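Home | Posts | My House | Contact

The bathroom door in Bomley

Since May I live in the old house in Bomley, and the bathroom door did not close from the first day. I could push it with my shoulder, but then it was difficult to get out again. On Thursday I finally called a repair service. The company is named Yaman and it was the second one on my list. The first one, Busurach, wanted to come only for a bigger job.

The man arrived at eight in the morning. He looked at the hinges for a long time and said that the door was good, but the frame had moved. He took out two long screws, put new ones and planed the top edge a little. He also showed me how to tighten the handle, which I had always done in the wrong direction.
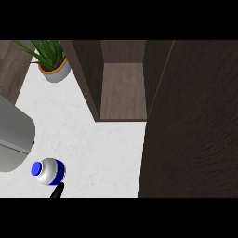 Page 117

The bill was 2,104 in our money, with the travel included. My neighbor on Pimelell Street says this is too much for one door. Maybe she is right, but I had tried it by myself for two weekends and I only made a scratch on the paint.

Now I must paint the top edge before the winter - the wood there is bare and takes water from the steam. If somebody knows a paint that does not smell so strong, please write to me.

Filed under: Home Repairs, Doors
2 comments | Share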